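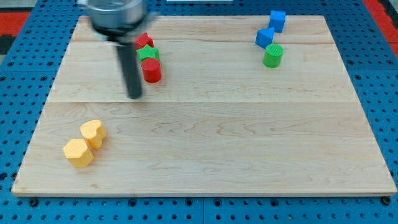 4.2 Setting Up the Block Sorting Task

This section explains how to prepare the Wetudon planner to group blocks by color on the work board. Complete the camera calibration in Section 4.1 before you begin.

Caution: Keep hands and tools off the board while the planner is in Run mode. The arm may move again after a short pause.

1. Place the board on the perforated table and check that it does not rock.

2. Set out the blocks so that no block rests on top of another. The planner accepts cubes, prisms, cylinders, hearts and stars.

3. In the Perception tab, select Capture Background, then Detect. Each block is listed with a color, a shape and a confidence score.

4. Review the list. If a block is missing or has the wrong color, select Edit and correct the entry by hand. The wood grain and the seams between planks are sometimes reported as thin objects. Delete these entries.

5. In the Planning tab, set Goal to Group by Color. Assign one region of the board to each color. In the layout used at the Kadville site, red and green share the region at the upper left, blue and green share the region at the upper right, and yellow is placed at the lower left. When a color is allowed in two regions, the planner uses the nearer one.

6. Set Clearance to 9 mm. With a smaller value, the finger may touch a neighboring block on the way down.

7. Select Preview. The planned path is drawn over the camera view. Confirm that it stays inside the board outline.

8. Select Run. To stop at any time, press the stop button or the space bar.

Note: Blocks at the back of a group may be partly hidden by the gripper. The planner keeps the last known position of a hidden block for 4 seconds. If the block is not detected again within that time, the task pauses and message 335 appears. Move the arm to Home and select Detect.

Note: Camera images taken during fast moves may be blurred. Detection results from these images are ignored by default. Do not change this setting without approval from the site supervisor.

Section revised 11/20/23 by Sarla Tripathi. Reviewed by Yannick Pons.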